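Oltilero two-arm gear cell: setup, upkeep and the small repairs

Two arms, one plate, a set of spur gears and a dark mat. Part no. 1849, sold with arms, brackets and gear set.
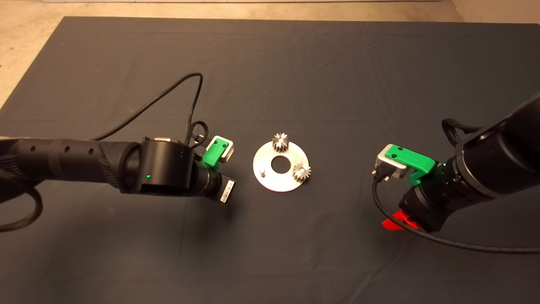 Brenda Domínguez wrote in to ask why anybody needs two arms to put a gear on a peg, when her nephew does it with one hand and a biscuit in the other. Fair question. The nephew can't be made to do it again at four in the morning at the same speed, and he doesn't come with a spare parts list. The Oltilero does, and most of this page is about that list and the jobs that go with it.

What it does

The cell practises gear assembly. Gears go onto pegs on a round metal plate, come off again, and go back on. If that sounds dull, you aren't the one who has to sit through it. Buyers are mostly colleges and small workshops who want to try out two-arm handling before letting it near a product that costs money.

Laying the mat

Use the grey fabric mat supplied, or something equally dark and equally boring. Shiny metal on a pale floor is hard going for a camera, and a loose plate on a bare floor wanders off when nudged. Small wrinkles in the mat do no harm. A fold under the plate does, as the plate rocks and every peg then leans its own way. Smooth the middle by hand and leave the outskirts to their fate.

Keep the mat out of the wash. A lint roller picks up the fluff, and a damp cloth does for the rest. One customer ironed theirs, and we have nothing to add to that.

Placing the plate

The plate sits between the two arms, where both grippers can reach the pegs without stretching. It isn't bolted down. We did bolt it down on the first run, and the first thing we found out was how hard an arm can push against something that won't move. The second thing was the price of a wrist joint from Rathnayake.

Before starting, run both arms to the plate slowly, one after the other, and then together. Keep your hand on the stop button. If they look as if they're about to shake hands, press it.

Finger brackets

The green brackets are 3D printed and mount on a small metal block at the end of each gripper. Think of them as brake pads. They wear, they crack, and it's much better that they do than the parts behind them. A pair lasts about 50 hours with an ordinary operator and a good deal less with a confident one.

To change one:

Power the arm down and let it rest on something soft.
Undo the bracket and lift it straight off. Twisting it chews up the seat.
Wipe the block with a dry cloth. Old plastic dust will hold the new bracket off square.
Fit the new bracket finger-tight, check it against the other arm, then snug it up.
Open and close the gripper 13 times by hand control and check it again.

Why 13? The brackets that were going to slip had slipped by then. It's a shop-floor number and we've grown fond of it.

Print files are included. Any colour will do, though we'd steer you away from grey on a grey mat.

Cables

If a cell comes back to us, it's usually the cables. Leave a generous loop at each wrist. It looks untidy, and people with tidy minds will want to pull it tight and put a zip tie on it. Please hide the zip ties from these people. A wrist needs slack to turn, and a tight cable saves up its complaint for the day you have visitors.

Check that no cable lies across the plate or under a gripper before a run. Screw-type plugs want a quarter turn of attention once a month. If a gripper works only when the arm is pointing one way, look at its plug before ringing us. We'll ask you to anyway.

Gears and pegs

Wipe the gears with a dry rag. Oil is a kindness on a working gearbox, but on a gear that has to be picked up by plastic fingers it's a prank. If a gear binds on its peg, try it on another peg. Binds everywhere – it's the gear. Binds in one spot – it's the peg, and we sell those too.

In the box

Two arms with grippers
Round metal plate with pegs
Spur gear set
Grey fabric mat
Four spare finger brackets
Printed manual, 21 pages, two of them useful in a hurry

The Zulley vision add-on is sold separately. Warranty repairs go through the Vembridge depot, which shuts for stocktake in April. Please pack the arms in their own foam. Bath towels have been tried.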